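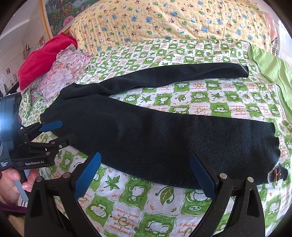 How I fold a bulky sweater so it stays folded

I do all my sweater folding on the bed (way more room than the dresser top!) and it takes me maybe 2 minutes per sweater now.

Lay it face down and smooth it out with your palms, going from the neck to the hem. Don't tug, knits stretch. If there's a pin or a brooch on it, take that off first, I've snagged a good cardigan that way and I'm still mad.

Bring one side in to the middle, then fold the sleeve straight down along it. Same on the other side. Now fold the hem up about a third, then once more to the neck, and flip the whole thing over.

Dark fuzzy knits pick up every bit of lint, so I run a roller over mine before they go in the drawer. Heaviest ones on the bottom, and please, no hangers!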